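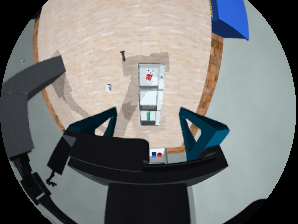

Udiden 4 adds wrist-view planning for small-part sorting

Clustia has released version 4 of Udiden, its motion planning and perception package for single-arm sorting cells. The main change is that the planner now takes its grasp targets from the wrist camera's wide-angle view directly, without first flattening the picture into a rectangular one.

Earlier versions corrected the lens curvature on every cycle and passed the result to the detector. According to the release notes, that step discarded pixels near the rim of the circle, where parts often sit when the fingers are open. Version 4 keeps the raw view and applies the lens model only to the coordinates of each detection. Finger geometry is masked out using the arm's joint state.

The test task is a tabletop sort in simulation: a fixed-base arm, a white tray and a handful of small parts, with a low shelving unit of colored bins at the back of the room. Parts are spread at random at the start of each episode. Room layout and bin positions stay fixed, and lighting is varied between runs so that the arm's own shadow falls in different places. 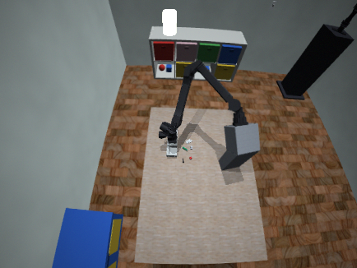 Changes to the planner

The trajectory generator has been split into 2 stages. The first finds a collision-free path for the elbow and forearm, treating the shelving as a solid block. The second solves the last stretch of the descent over the tray at a higher control rate, with wrist orientation held constant. The stages share one collision model, and either can be rerun alone from a saved log.

Rimantas Kazlauskienė, who maintains the planner at Clustia, said the split was made for debugging. "When a descent failed in the old version, we had to replay the whole motion to find out why," Kazlauskienė said. "Now we load the final state of stage one and start there."

Regression testing covered 623 episodes on the Zheng scene set, each replayed from the room camera as well as the wrist.

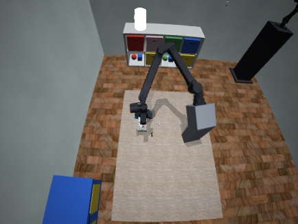
The release also sets the default simulation step rate to 100 per second and moves scene files to a plain text format. Files from version 3 must be converted with the supplied script, which does not carry over custom bin labels. Calibration files are unaffected.

Support for the Zesard controller remains experimental. Stage two runs on it, but joint limits have to be entered by hand. Clustia plans a maintenance update in December.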